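Goltberg adds tray fixtures at Tudwood parts bench
May 23, 2018

Goltberg has put flat gray fixture trays into use at its Tudwood site, where server parts are sorted for reuse. Each part gets a set position on the tray – the processor sits between two raised guide tabs.

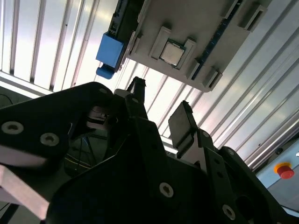

Processor with a silver metal lid between the guide tabs of a gray tray.

Nuria Soler, who drew the tray, said the tab spacing went through seven versions. The site handles 724 parts in a normal month, 300 of them drive caddies. A caddy lies in a shallow slot along the upper edge of the plastic fixture, which rests on a bench plate of ribbed aluminum bars.
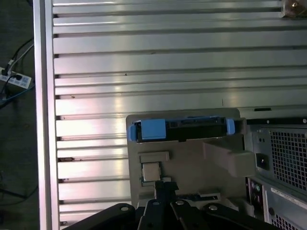
Next steps
A second bench is planned for June. Sérgio Figueiredo will run the changeover – two shifts are set aside for it.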